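Prorkby reburial in April - moving the remains to Jostell?

Forum: War graves and memorials > Northern Europe

fakir
7:42 am
The district has put out its notice on the Prorkby find. For those who haven't followed it, the contractor for the drainage works hit human remains last fall behind the old brickyard, and work stopped while the county archaeologist went in. They have recovered 34 individuals. All are believed to be prisoners of war from the brickyard camp. The plan is to bury them in April at the Jostell cemetery in one plot with one stone.
I'm posting because the comment period is still open and the notice is only on the district website, three clicks down. If you have family connected to the camp you should write in now.

mapleridge
8:15 am
Thanks for posting. Does the notice say why Jostell and not Prorkby? There is a churchyard in Prorkby.

fakir
8:31 am
It says the Prorkby churchyard has "no suitable ground available." No more detail than that.

Old_Sapper
9:04 am
The Prorkby churchyard is on a slope and the lower half floods. I have been there. Jostell has a maintained military section with a proper budget behind it, and the graves will be looked after. I don't see the problem. They've been lying under a ditch for decades and a decent burial is what matters.

mapleridge
9:20 am
The problem is that everyone who visits will go to Jostell and see a stone with no connection to the place where they died. My great-uncle was at the brickyard. The family has one postcard from him, with Prorkby written on it. That is the only place name we ever had.

Old_Sapper
9:26 am
They can put up a sign at the brickyard.

mapleridge
9:27 am
There was a sign at the brickyard. It fell over and was not replaced.

kstrand
10:48 am
Question about numbers. I have a copy of the camp hospital register from the regional archive and it lists 287 deaths over the two winters. If they found 34, where are the rest? Has the whole area been searched or only the strip where the drain was going?

fakir
11:10 am
Only the strip, plus a margin on each side. The report says the trench was extended 100 meters toward the railroad and nothing further was found in that direction. They did not dig toward the river because that land is privately owned.

kstrand
11:16 am
Then I think the burial should wait. If there is a second grave on the river side they will end up doing this all over again, and the stone will be wrong.

Old_Sapper
11:40 am
It could wait forever on that reasoning. The owner has to agree or the county has to force it, and forcing it takes years. In the meantime the remains are in boxes on a shelf. You can add a second plot later. It has been done in plenty of places.

kstrand
11:52 am
Added later with what money? The grant covers this burial. When it's spent it's spent.

B_Lindholm
1:35 pm
Borghild Lindholm here. I transcribed the register for the Prorkby parish history group, so I can answer part of this.
The 287 figure is correct for the register but it should not be read as the number buried at the brickyard. The hospital took men from at least one other camp, and some of the entries have a note in the margin that I read as "transported." I don't know where to. The first winter is also in a different hand from the second and the two clerks did not use the same abbreviations. I would not put that number on a stone.
On identification, 2 of the men have been named so far. One had a tag and the other was matched through a dental record. The lab has samples from the rest. I was told by telephone that results will not be ready before the burial.

mapleridge
1:50 pm
So they are going to bury them in one plot before the lab is finished? How do they return someone to his family after that?

B_Lindholm
2:04 pm
Each one will have his own numbered box and there will be a plan of the plot. I asked about this. It can be opened again if a family asks for it. I would still like to see it in writing, and it isn't in the notice.

fakir
2:11 pm
That's worth putting in the comments to the district. I'll add it to mine.

Old_Sapper
2:30 pm
Agreed on that point. The plot plan should be a public document, with a copy at the cemetery office and a copy in the archive. I've seen plans get lost when an office moved.

fumano
3:12 pm
I handle the printed guide for the Jostell military section, so I'm reading this with interest. If the wording for the stone has been settled I haven't been sent it. The last draft I saw said "victims of war," with no mention of prisoners or the camp. I wrote back that this was too vague and did not get an answer.

mapleridge
3:20 pm
"Victims of war" could be anyone. It should say who they were and where they were held.

kstrand
3:33 pm
And in their own language as well. Is that planned?

fumano
3:41 pm
Two languages, yes. The layout has room for it. Names can be added on the back as they are confirmed.

Old_Sapper
3:58 pm
Names on the back is a poor choice. People stand in front of a stone.

fumano
4:06 pm
The front would need a bigger stone and the stone has been ordered. I'm not defending it, I'm telling you where it stands.

pell_h
5:25 pm
Sorry to go off topic. 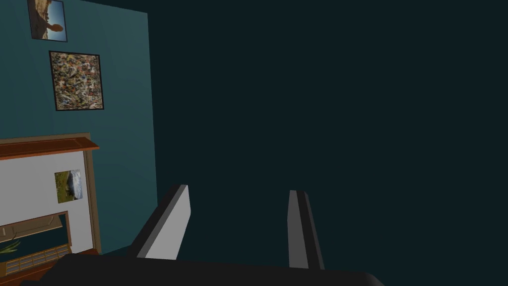 Teal wall with the fireplace and framed pictures (render)

On topic, my grandmother lived in Prorkby as a girl and she said the carts went out toward the river. She was nine and it's secondhand, so take it for what it is.

kstrand
5:38 pm
Did she ever say that to anyone who wrote it down?

pell_h
5:51 pm
There may be a tape. My aunt recorded her for a school project. I'll ask, but the aunt is not quick to answer.

B_Lindholm
6:20 pm
If there is a tape, the history group can have it copied at no charge. Please don't mail the original. I can come and pick it up.

Old_Sapper
6:44 pm
If the tape backs up the river side, that changes things a little for me. I still say bury the ones they have in April. But the county ought to at least ask the owner for permission to survey. Ground radar doesn't need a digger.

kstrand
6:52 pm
We can agree on the survey then. I still want it done first.

mapleridge
7:30 pm
I've sent my comment. I asked for the plot plan in writing, the camp named on the front of the stone, and a new sign at the brickyard on a proper footing. Does anyone know if families can attend in April or if it's by invitation?

fakir
7:47 pm
The notice says open to the public, with parking by the east gate. No time given yet. I'll post it when they do.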